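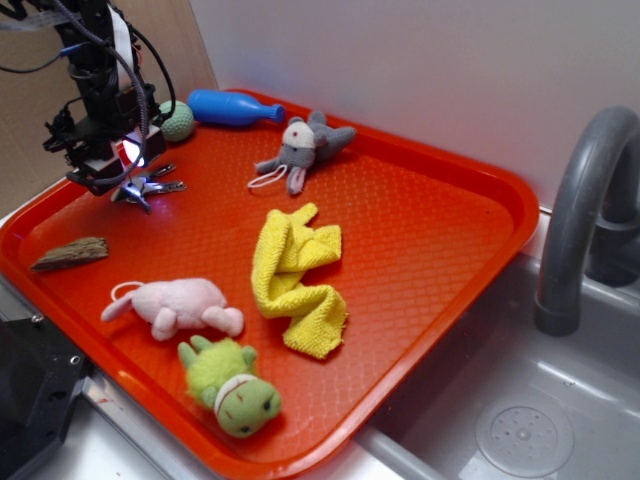 **B. Ragnarsson**
Equipment checker, Rurkomdale Toy Library

**Loan tray inspection, soft and mixed play**
Tray 634, form 196
Checked: 2025-03-12
Last full check: October
Age band on the loan card: under three, with an adult present

Marks used: [x] passed, [ ] not passed or still to do, [n/a] does not apply to this tray.

Items are taken out of the bag and spread on the tray before the check starts. There are eight on this tray. Comments are only written where there is something to say. Four of the items had no comments, so they have ticks on the loan card and do not come up again on this form.

## 1. The tray

- [x] Rim smooth all the way round, no splits or sharp places
- [x] Corners sound
- [x] Sits flat on the worktop without rocking
- [x] Tray number readable on the underside
- [ ] Floor of the tray clean

Comment: The orange-red trays all have the diamond pattern on the floor, and crumbs and dried paint get into it. A cloth goes over the top and leaves the dirt behind. Brush it under a running tap with the nailbrush from the sink, then turn it upside down on the rack. Please do this before the tray goes out again. I found old glitter on one side, not much, but it comes off on the soft toys.

Comment: The raised rim was pressed by hand on all four sides. No flexing beyond what is normal for this size.

## 2. Strings, loops and ribbons

- [x] No cords on hard toys
- [ ] No cords or loops on soft toys for this age band
- [x] No loose yarn ends longer than a fingertip

Comment: The grey plush has a thin white string loop on it. It was not on the loan card in October and I could not find a note saying who agreed to it. It is held well, and it did not give when pulled, but a loop is a loop and the rule for under threes is that they come off. Cut it close to the fabric, check that the stitching underneath holds, and put a few stitches over the place if it does not. If it leaves a hole, the toy comes to me and does not go back in the bag.

Comment: The pale green ball has a bumpy, knitted sort of surface and needs a proper look each time. Roll it slowly between both hands and feel for a raised end. I found one short end and worked it back in with a blunt needle. Passed.

## 3. Small parts

- [x] Eyes, noses and trims secure
- [x] Caps, stoppers and plugs secure or not fitted
- [x] No batteries or battery covers
- [x] Nothing fits through the small parts gauge

Comment: The plush has a white patch on the face with a tiny red dot. I rubbed and pulled at the dot and it stayed put. Check it again at the next inspection, as small trims on washed toys tend to work free.

Comment: The ball was tried in the ball gauge as well as the ordinary one. It does not pass through either with light pressure. If it goes flat or loses stuffing it must be tried again, whatever the date of the last check.

Comment: The loan card says "elephant" for the plush. Two borrowers have written "mouse" on the return slip, and one return was held up while we looked for a second toy. I have changed the card to "grey soft toy, white face". Please leave it at that.

## 4. Seams and stuffing

- [x] Seams closed on body and limbs
- [x] Ears firmly sewn
- [x] Limbs take a steady pull without opening
- [x] No hard lumps in the stuffing

Comment: Each limb on the grey plush was pulled in turn and held for a slow count of ten. No movement. The stitching round the ears is a little uneven and has been since we bought it. It is not a fault.

## 5. Hard plastic

- [x] No cracks
- [x] No sharp moulding line
- [x] No water inside
- [ ] Item number readable

Comment: The blue bottle-shaped toy is on the list as 3410, but the number has worn away. I matched it by shape and colour. Write the number again with the laundry pen, let it stand for an hour, then wipe it once to make sure it holds.

Comment: It was squeezed at the neck and at the widest part, held to the ear and shaken. Nothing rattled. The narrow neck is the place to look for white stress marks if it has been stood on. There were none.

Comment: There is no set to go with it. Anyone asking for the rest of the skittles should be told that this one is lent singly.

## 6. Cloth items

- [x] No frayed edge
- [x] No pulled loops large enough to catch a finger
- [x] No stains
- [ ] Folded and bagged properly

Comment: The bright yellow towel is item 2390 and belongs to the tray. It is used for peek-a-boo and for hiding the ball under, and it has twice been taken for a cleaning cloth and left at the sink. Cleaning cloths at Rurkomdale are kept on the hook. Anything yellow and made of terry goes back in the bag, folded in four.

Comment: Look over both faces of the towelling. Pulled loops are snipped level with nail scissors. They are never tugged through. I snipped two.

## 7. Cleaning record

- [x] Soft toys washed since last loan
- [x] Hard toys wiped with the Momano solution and rinsed
- [ ] Tray brushed (see section 1)
- [x] Wooden items wiped

Comment: The bottle of Momano was nearly finished. A new one is in the cupboard under the till, behind the bin liners. Use the measure in the lid. The last mix was too strong and left a film on the hard toys, and I had to rinse them a second time.

## 8. Result

**Held back. Not to be lent until the open points are done.**

| Open point | To be done | Done |
|---|---|---|
| Loop on grey plush | Cut off, check stitching, sew over if needed | |
| Tray floor | Brush under tap, drain | |
| Item 3410 | Number written again | |
| Item 2390 | Fold in four and bag | |

The loop is the only point that makes the tray unsafe for its age band. The rest can be done on the same afternoon.

If a borrower is waiting, offer the Vurnum bag from the second shelf, which passed last week and suits the same age. Change the loan card first and the shelf label after.

Once all four points have been initialled, clip this form to the loan card and put the tray in the checked rack with the number facing out.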